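4.2 Open storage and the put-down problem

Most of the households in the Pendley sample had some open storage near the main door or in the living area. Hooks, a bench with a gap under it, one or two flat shelves. Drawers came up much less than we expected from the pilot. When people talked about "putting away" they nearly always meant putting down, somewhere in reach, and then maybe moving it later. Later mostly did not come. Geetha Warrier's coding of the interviews has this as "interim placement" and we keep the term below.

Interim placement matters for small things. Coats and bags look after themselves, they are big and somebody trips on them. A cup, a lid, a ball of string, a charger - these sit wherever the hand was when the person stopped thinking about them. Participants described this without much embarrassment. One retired teacher in the Skavura flats told us, "I have a place for it. It is just never in the place." Another kept a fruit bowl that had held no fruit in years, and knew where everything in it was, sort of by depth.

4.3 Sloping compartments

Flat shelves take anything and so they collect everything. The Reststead workshop (Ravindran Kurian and Zulmira Falcão ran the sessions) started from the opposite end: what if the compartment itself has an opinion about what goes in. Angled walls, V-shaped bottoms, triangular and diamond openings. A thing put into a V slides to the low point, or should. Stacks do not work well. Paper curls. Books lean and then complain, as one participant put it.

We are not claiming the shape is new. Wine racks do it, yarn shops do it. What is less written about is how people in ordinary homes choose a compartment when no two feel quite the same to reach into, and when the opening gives a partial view only. Chowdhury's distinction between "storage you read" and "storage you remember" is useful for this. A flat shelf at eye level is read. A deep cubby with sloping sides is remembered, or forgotten, depending on the height.

Three points came up over and over in the sessions.

First, height. The upper openings got the objects people cared about seeing, the lower ones got the rest. Participants who had bad knees or backs left the bottom tiers alone, and said so. Those who had small children did the reverse and gave the low tiers over to toys entirely. Neither group was asked to do this.

Second, the hand. Reaching into a cubby with slanted walls is a different motion from reaching onto a shelf. The wrist has to turn a bit to follow the wall, and coming in from the side is often easier than straight on. Veronika Antal's notes from the sessions describe people going in from the right, dropping the object early, and letting it find its own spot. Left-handed participants complained about the same compartments the others liked. We should of looked at this more systematically and did not.

Third, color. On white boards a colored object gives itself away even when it sits deep, and participants used this on purpose by the second session. Red things were placed "anywhere" because they could be found anywhere. White mugs and gray cables were given fixed spots. So the unit was being used both ways, read for the bright items and remembered for the dull ones, which fits Chowdhury's scheme but cuts across it too.

Figure 5 gives the white lattice unit with a small red object in one of the cubbies on the right. The compartments get smaller below the large central opening and the view into them gets worse quickly, even with the walls this pale.

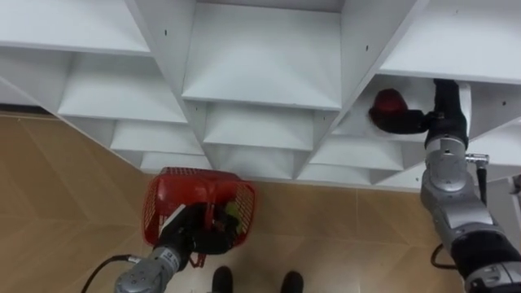 4.4 Living with it

Placement in a session is one thing. Keeping it up on a weekday evening is another. Lucienne Moulin made return calls in September and asked only two questions - what do you still put in the same spot, and what has wandered. Answers were short. Keys stayed, mostly. Cups wandered. Seasonal things (gloves, sunglasses) had no stable spot in any home she called, angled storage or not.

Dust was raised more than we would have guessed. The corners of a V are hard to wipe and a cloth bunches up in the point. One household gave up on the lower tiers for this reason alone and filled them with spare blankets, rolled. Another used a paintbrush. Cleaning effort is missing from most of the sorting literature and it probaly decides more than the layout does. Needs its own study. We return to it in Section 5, together with the question of renters, who could not fix a tall unit to the wall and so never got one.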